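Arnwood Toy and Play Library
Progress report to the Cirkarley Fund
August 18, 2026
Prepared by Fanni Boros, library coordinator

1. Loans and membership

The library made 3,507 loans in the period covered by this report. Board games and wooden puzzles were borrowed most, followed by pretend food and kitchen sets. Ride-on toys were slower than last year, mainly because the Swai Road branch has no step-free entrance and parents do not like carrying them down to the pavement.

We took on 100 new member families. Most heard of us through health visitors or the school newsletter. The leaflet drop in January brought in very few and we do not plan to repeat it.

The loan period remains two weeks, with one renewal. Late returns have fallen at Arnwood and stayed the same at Swai Road.

2. Soft toys and pretend food

Part of the grant was set aside for replacing the soft toy stock. The old stock was worn at the seams and several pieces had lost their labels. The new pieces are lent in cloth bags by theme, with a card in each bag listing the contents. The picnic and café bags have had the longest waiting lists since they went on the shelves.
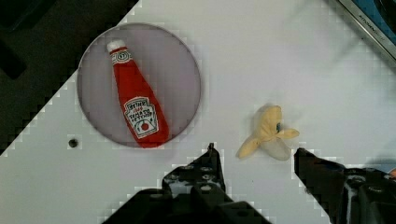 Boglárka Kiss wrote to us that the bags are too big for a family with one small child, and that she would sooner borrow three or four pieces and bring them back within the week. Two other members have since asked for the same thing. We have split the café bag into two smaller ones as a trial and will look at the loan figures for both before splitting any more.

Cleaning takes longer than we allowed for in the application. Each soft piece is checked, washed at a low heat and dried flat before it goes out again, and in practice a returned bag is off the shelf for a full week. Kiprono Bakilana has drawn up a rota so that washing is done at Arnwood only. This has freed the back sink at Swai Road for the hard toys. 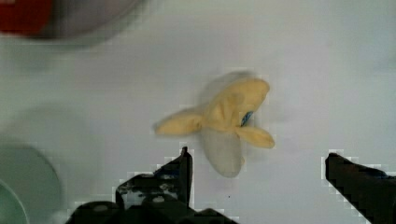
We had meant to buy a second drying rack from the grant. The one we wanted is no longer made, and the nearest match would not fit under the window. The money is still unspent and we ask the Fund's permission to move it to the repairs line.

3. Repairs

The repair mornings have run as planned. Hideaki Hattori leads them and has trained 7 members in basic sewing, gluing and replacing screws and battery covers. Items that cannot be mended safely are taken out of stock and used for parts. Missing puzzle pieces are still the most common fault and the hardest to put right.

4. Catalogue

The move to the Feltik catalogue is finished at Arnwood. Swai Road is still working from the card index for anything bought before the move. Members can now reserve items from home, although the search does not cope well with spelling mistakes and we have asked for this to be looked at.
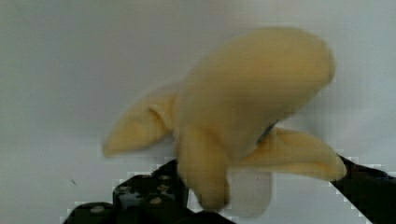
Some records came across with the wrong age guidance. Faith Barasa checked every item marked as suitable for under-threes against the maker's label and corrected the entries by hand. Items with no label have been moved up to the over-threes shelf until we can confirm them.

5. Spending

Spending is within budget on stock and training. Heating at Swai Road cost more than forecast and the difference was met from our own reserves. Full accounts are attached separately.

6. Next period

We will finish the catalogue work at Swai Road, get a price for a ramp at the side door, and report on the smaller café bags. We would also like to discuss whether the Fund would consider paying for a Saturday-style extended opening during the school holidays, when both branches are at their busiest.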